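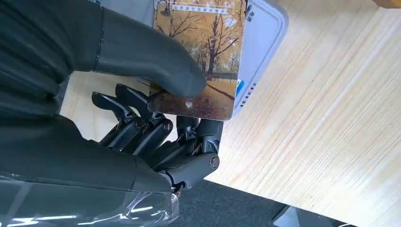 How many picture cards can I borrow with one reader?

You can take five cards at a time with each reader, and swap them as often as you like during the two months you have it.

Picture cards are back at the Grellatau lending shelf

I've been waiting to write this one! The card readers went out to a handful of families in January, just to see how people would get along with them, and they came home with so many notes tucked into the boxes that we've had to buy a bigger folder. So from 2021-04-01 anybody with a Grellatau card can borrow a reader and a set of picture cards, the same way you'd borrow a puzzle or a board game.

If you missed the January trial, the idea is very simple. Every card has a picture on the front. You hold it up to the reader, and the reader plays whatever has been recorded for that card. It might be a word, a few lines of a story, a song, or your aunt telling you what she had for lunch in 1000 different ways (you know who you are, and the kids loved it). You can leave our recordings alone or make your own, and when the box comes back we put ours on again for the next household.

The seasons set is my favorite, and I'm not going to pretend otherwise. The autumn park card is the one I'd hand to anybody first. It's a proper picture to look at and talk over, and it feels good to hold too, glossy with rounded corners, so it survives a coat pocket. Vandana Awasthi borrowed the set for her mother, who used to walk in a park every morning and hasn't been able to lately. They sat at the table with that card and talked for most of an afternoon. Then they recorded her mother's own description of the walk she used to take, bench by bench, including the one where the man with the terrible radio sat. Vandana asked if she could keep a copy of the recording, and of course she could. If you make something you want to keep, tell us when you bring the box back and we'll save it for you before we clear the reader.

A few families used the cards for learning a second language, which I hadn't thought of at all. Raphaël Joly and his daughters did the seasons set in French and English, one card a night after dinner, with the girls picking the card and Raphaël having to guess the sentence they'd put on it. He wrote two full pages about this. My favorite line is "I am now very good at leaves."

What's on the shelf

The Tiwari set: seasons and weather. The autumn park is in here, along with snow, rain, a spring garden and a summer beach. Good for all ages, and the one to start with if you can't decide.

The Pevis set: things around the house. Big clear pictures of everyday objects. Very popular with toddlers and with people practicing first words.

The Nulusia set: a story told in cards, which you can play in order or completely out of order. The out-of-order version makes no sense and is much funnier.

There are also blank cards if you'd like to draw your own. Felt-tip works well once it's had time to dry. Pencil is too faint to enjoy from across a table. We have 400 blanks in the cupboard, so please don't be shy about asking for a few extra.

Getting a good read

Lay the reader on a table or some other steady surface, then bring the card up to it and keep it still for a moment. Waving it past doesn't work very well, though small children will want to try this many times. If nothing plays, take the card away and try again a little more slowly. Wipe the cards with a dry cloth before they come back, and please check under the sofa, where two of the beach cards spent most of January.

Borrowing

Ask at the desk, or put your name on the sheet beside the puzzles. Readers are on loan for two months and can be renewed once if there isn't a line for them. Lost cards happen, so just tell us which one and we'll print another.

And please keep writing those notes! We'd especially like to hear from anyone using the cards with a group, and we're looking for ideas for the next set. So far the suggestions are trains, soup, birds, and one very firm vote for "only dogs."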